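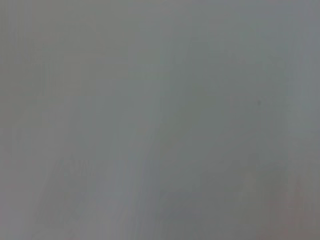 Figure 1. Gray surface, very close up.

For my consumer studies project I compared what people pay for the same pirate costume in October. I checked 9 online shops, starting with Gestitz and Dredosham, and wrote down the price every evening at 7 p.m. in a spreadsheet that got out of hand pretty fast!

The cheapest one I found was $57 with the hat (the hat is extra at Dredosham, which annoyed me a lot). Shipping was the real mess — Gestitz only shows it on the last page, after you've typed in your whole address.

Hauwa Ajayi helped me with the survey and we got about 300 answers. Most people said they buy in the last week before the party and never look at a second store. I'd like to redo the survey with parents only, and add kids' sizes to the price list.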